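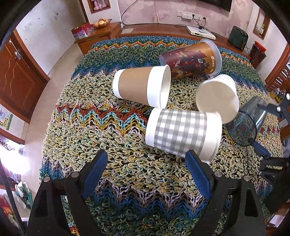 The Fallisau Residents' Center asks all groups using the second-floor lounge to clear their own cups before leaving. Paper and plastic are now collected separately. Cups left lying on the looped-yarn covers, such as the white one with the gray gingham band or the clear, smoky-looking one, go into different bins.

Paper cups: please empty them in the sink, remove any sleeve, and stack them in the tall bin by the door. Sleeves go with cardboard.

Plastic cups, printed or clear: rinse and place in the blue crate. Lids and straws are general waste.

The zigzag covers were given to the Center by the Buenaventura knitting circle. They are washed by hand and need 3 days to dry flat. Spills should be reported at the front desk the same day.

The lounge received more than 200 bookings last year. Groups that leave cups behind 4 times will be asked to meet with the office before booking again.

The new arrangement takes effect September 2, 2018, and will be reviewed in November. The Nuneck annex will keep its present bins until then.

Questions may be directed to Analyn Evangelista, Facilities, at the front desk.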